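보낸 사람: Khurram Bukhari
받는 사람: 베르덴(Berden) 나눔 메일링 리스트
제목: Re: 장난감 봉투 싸는 방법
날짜: 2018년 5월 18일

안녕하세요, 쿠람입니다. 한국어가 아직 서투르니 이상한 문장이 있으면 이해해 주십시오.

Fulgencio Cuevas 님이 쓰셨습니다:
> 10월 나눔 때는 비닐봉지를 썼는데 속이 미끄러워서
> 장난감이 한쪽으로 몰렸습니다. 이번에는 종이봉투로
> 바꾸면 어떨까요? 봉투 하나에 몇 개까지 넣는 것이
> 좋은지도 의견 부탁드립니다. 인형과 블록을 같이
> 넣어도 되는지 궁금합니다.
> 풀헨시오

저는 종이봉투에 찬성합니다. 셰브추크(Shevchuk) 가게에서 갈색 봉투 38장을 3000원에 샀습니다. 손잡이는 없지만 바닥이 넓어서 물건을 넣기가 편합니다.

제가 집에서 해 본 방법을 적겠습니다. 먼저 봉투를 크게 벌리고 입구를 바깥쪽으로 말아 놓습니다. 그러면 입구가 다시 닫히지 않고, 위에서 안을 보면서 넣을 수 있습니다. 바닥은 손바닥으로 한 번 눌러서 평평하게 합니다. 종이가 구겨지는 것은 괜찮습니다. 다 넣은 다음에 말아 놓은 부분을 펴고 두 번 접으면 됩니다.

개수는 다섯 개 정도가 알맞다고 생각합니다. 더 넣으면 아래에 있는 것이 잘 안 보이고, 아이가 전부 쏟아서 찾게 됩니다. 무게도 약 400그램을 넘지 않게 하고 싶습니다.

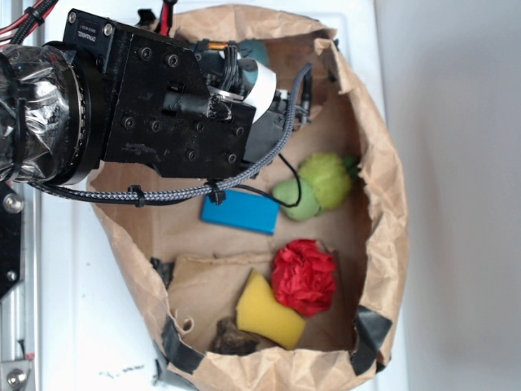
파란 스펀지 블록과 초록색 봉제 인형은 나란히 넣어도 문제가 없다고 봅니다. 둘 다 바닥에 눕히는 쪽이 저는 좋습니다. 단단하고 모서리가 있는 장난감은 인형과 다른 봉투에 넣어 주십시오.

한 가지 질문이 있습니다. 봉투 겉에 나이를 쓸까요, 아니면 안에 든 물건 이름을 쓸까요? 바르네브뷔(Varnevby) 쪽에서는 나이만 쓴다고 들었는데, 제가 잘못 들었을 수도 있습니다. 풀헨시오 님이 확인해 주시면 감사하겠습니다. 남은 봉투는 제가 보관하고 있으니 필요하신 분은 이 메일에 답장해 주십시오.

쿠람 부카리 드림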